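收件人：Trelimano 基金，Edgardo Saludo 先生
报告人：Kumudini Sivakumar，Surodow 冬衣借用项目
日期：8/29/24

Saludo 先生，您好：

首先感谢基金在上一个阶段对我们的支持。按照协议，我在这份报告里说明项目到目前为止的进展、遇到的困难和下一步的计划。中文不是我的母语，如果有的句子写得不够清楚，请您写信问我，我会补充说明。

## 一、项目现在的情况

Surodow 冬衣借用项目的做法和去年一样。刚搬到本地的家庭可以在十月以后到我们这里借冬天的外套、毛毯和儿童的雪裤，到春天再还回来。借用不收押金，只需要登记姓名和联系方式。很多家庭来自没有冬天的地方，他们不知道应该买多厚的衣服，也不知道孩子明年还能不能穿，所以借一个冬天对他们来说比较合适。

上一个冬天我们一共借出了 652 件衣物，其中外套最多，毛毯其次。春天归还的情况比我预想的好。没有还回来的主要是手套和围巾，这类东西容易丢，我们在登记的时候也没有写得很严格。经过讨论，从今年开始手套和围巾改为直接赠送，不再登记，这样可以节省前台的时间。

夏天的工作主要有三个部分：清洗和修补旧衣物，重新做一套编号，以及找一个更干燥的储存地点。前两个部分已经基本完成，第三个部分完成了一半，我在下面分别说明。

## 二、清洗和修补

清洗仍然交给 Halliday 洗衣店。店主给我们的价格没有改变，但是他要求我们把羽绒外套和普通外套分开送，因为羽绒外套烘干的时间长。去年我们混在一起送，有几件羽绒外套里面结成了块，只能再烘一次，增加了费用。今年分开以后没有再发生这个问题。

修补由 Chathurika Selvanayagam 负责。她以前在一家服装厂做过样衣，对拉链特别熟悉。我以前以为拉链坏了就要整条换掉，她告诉我很多时候只需要换拉头。她把需要修的衣服分成两类：一类在本周之内就可以修好，另一类要等配件。等配件的衣服主要是儿童雪裤，它们的背带扣子尺寸很特别，在本地的店里买不到，我们从网上订了一些，第一批寄来的颜色不对，但是大小合适，所以我们决定照样使用。家长们大概不会介意。

有一些衣服不值得再修。Chathurika 把它们拆开，留下扣子、拉链和比较好的里布，其余的送到旧布回收点。我请她写一份简单的说明，让以后的人也能判断一件衣服要不要修。她写好了草稿，目前只有英文，我正在慢慢翻译成中文。“起毛”和“起球”这两个词我总是弄错，已经请朋友帮我检查。

毛毯的情况需要特别报告。有一部分毛毯在春天收回来的时候有潮味，清洗以后味道减轻了，可是没有完全消失。我们把这些毛毯放在通风的架子上，过一段时间再闻。如果十月之前还有味道，我就不会把它们借给有婴儿的家庭。我也考虑过用醋洗，Halliday 洗衣店的店主不太同意，他担心影响机器里的橡胶圈，所以我没有坚持。

## 三、编号和登记

旧的编号是用油性笔写在布标签上的，洗过几次以后就看不清楚。今年 Tharindu Barua 为我们设计了新的编号。新编号的第一个字母表示种类，第二个字母表示大小，后面是顺序号。他建议用热转印的标签，我们先在一小批外套上做了试验，洗过以后字还是很清楚，于是决定全部采用。

标签一次最少要订 1000 张，这比我们现在需要的多。我向供应商问过能不能少订，他们说不行。多出来的标签可以留到明年使用，空白的部分不会过期，因此我认为这笔费用是合理的。发票已经放在附件里。

登记本也换成了电子表格。Tharindu 很有耐心，他为前台的同事做了两次讲解。有一位年纪比较大的同事仍然喜欢用纸，我们同意她继续用纸登记，每天结束的时候由别人输入到表格里。这样做有一点麻烦，但是她认识几乎所有来借衣服的家庭，我们不希望因为一个表格而让她觉得不方便。

在做新编号的过程中，我们发现旧的登记里有一些错误。有的外套登记了两次，有的毛毯从来没有登记。上面写的 652 件是更正以后的数字，和我在春天的短信里报告的数字不一样，请以这一次的为准。我为以前的不准确表示歉意。

## 四、储存

储存是今年夏天花时间最多的部分。原来的地下室在下大雨以后会返潮，靠墙的纸箱底部变软，毛毯的潮味很可能也是从这里来的。所以我们不再使用纸箱，改用袋子和架子。

关于袋子，我们比较了几种。真空袋节省地方，但是羽绒外套压得太久就不容易恢复，而且很多真空袋用过一次以后就漏气。布袋透气，价格比较高，从外面也看不见里面是什么。最后我们选择了半透明的大塑料袋，在外面找东西比较快。它的缺点是不透气，衣服必须完全干了才可以放进去。Chathurika 建议衣服从洗衣店回来以后先在架子上挂一夜，第二天再装袋，现在大家都按照这个办法做。 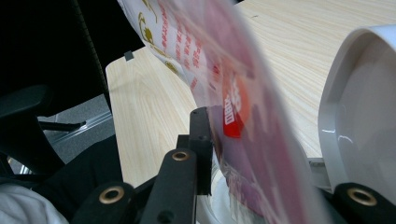

大号半透明塑料袋

袋口我们不打死结，只折两下，再用布带系上。去年有人用剪刀剪开打结的袋子，结果剪到了里面的毛毯。每个袋子外面挂一张卡片，写种类和大小，不写件数，因为件数常常改变，写了反而容易让人误会。

新的储存地点是 Furosel 印刷厂二楼的一间旧办公室。厂里的 Sumaiya Mollah 女士答应让我们使用到明年春天，只收取电费。房间有窗户，冬天有暖气，比地下室干燥得多。我们已经搬了大人的外套和一部分毛毯，儿童的衣物还留在原来的地方，放在离墙比较远的架子上。

没有全部搬完有两个原因。第一个原因是楼梯很窄，原来的铁架子抬不上去，需要买可以拆开的架子。我们计划买 4 个，现在买到了两个，另外的要等供应商补货。第二个原因是印刷厂在白天经常有货车进出，我们只能在下午比较晚的时候搬东西，能来帮忙的人在那个时间不多。Mollah 女士提醒我们不要把袋子放在走廊里，那里是消防通道。我们第一次搬的时候放了一会儿，后来马上移走了，以后会注意。

## 五、和家庭的联系

夏天借衣服的家庭很少，但是有一些家庭会来问别的事情，比如学校什么时候开学，哪里可以看牙医。我们尽量回答，回答不了的就给他们社区中心的电话。这些问题不在项目的范围里面，不过我觉得应该让您知道，因为它们占用了前台的一部分时间。

我们在六月给去年借过衣服的家庭发了一份很短的问卷，约 40 个家庭回答了。多数家庭对外套满意，意见比较集中在儿童鞋上面。他们希望也能借到雪地靴。我对这件事情有一些犹豫。鞋子穿过以后会变成穿的人的脚形，对孩子来说可能不合适，清洗也比衣服困难。可是一双新的雪地靴对一个有几个孩子的家庭来说确实很贵。我请教了一位足部治疗师，她认为穿得不多、鞋底没有磨偏的靴子可以给别的孩子穿，但是要换新的鞋垫。如果基金同意，我们想在今年冬天先做一个小的试验，只提供幼儿的尺寸，因为幼儿的脚长得快，靴子通常没有穿坏就小了。

还有一个家庭写道，他们拿到外套以后不知道怎样洗，就用热水洗了，结果外套变小。他们觉得很不好意思，一直没有来还。我打电话告诉他们没有关系。今年我们会在每一件外套的口袋里放一张洗涤说明，用图画和几种语言表示。僧伽罗语和泰米尔语由我和 Tharindu 翻译，孟加拉语由 Mollah 女士帮忙检查，阿拉伯语我们还没有找到人。

## 六、费用

详细的费用表在附件里，这里只说明和预算不一样的地方。

- 清洗：比预算少一些。一部分毛毯由同事在家里清洗，没有送到洗衣店。
- 配件：比预算多。主要是雪裤的扣子和外套的拉头。
- 标签：预算里没有单独的一项，我暂时放在“办公用品”下面。如果您希望另外列出，请告诉我。
- 储存：地下室的租金付到九月底，和新地点的电费会有一个月重复。我试过和房东商量提前结束，他没有同意。
- 交通：没有超过预算。搬运用的是同事自己的车，只报销了汽油费。

目前不需要增加拨款。雪地靴的试验如果得到同意，我希望可以把清洗部分剩下的钱转过去使用，用来买鞋垫和放靴子的架子。

## 七、十月以前的工作

最重要的是在开始借用之前把儿童的衣物全部搬到 Furosel。架子到货以后我们会马上安排。如果架子迟到，儿童的衣物就先放在新房间的地上，下面垫木托盘，这是比较差的办法，但是仍然比留在地下室好。

第二是完成剩下的标签。外套已经全部做好，毛毯还有一部分没有做，原因是热转印机不能直接压在太厚的毛毯上，必须先缝一块小布，再把标签压在布上。Chathurika 正在做这个工作，速度比较慢，我找了一位同事帮她裁布。

第三是培训前台的新同事。去年的培训内容主要是怎样登记，今年我想增加怎样帮助别人选择大小。有的家长不好意思让孩子试穿，常常拿了太小的衣服回去，过几天又来换。我们会准备一面镜子和一个可以坐下来的地方，让他们慢慢试。

以上是现阶段的情况。有两件事情需要您的答复：标签费用应该放在哪一项，以及是否同意雪地靴的试验。关于雪地靴，如果能在九月中旬以前知道结果，我们就来得及订鞋垫。下一份报告我会在借用开始以后寄给您。

此致
敬礼

Kumudini Sivakumar

附件：费用表、标签发票、问卷结果（英文）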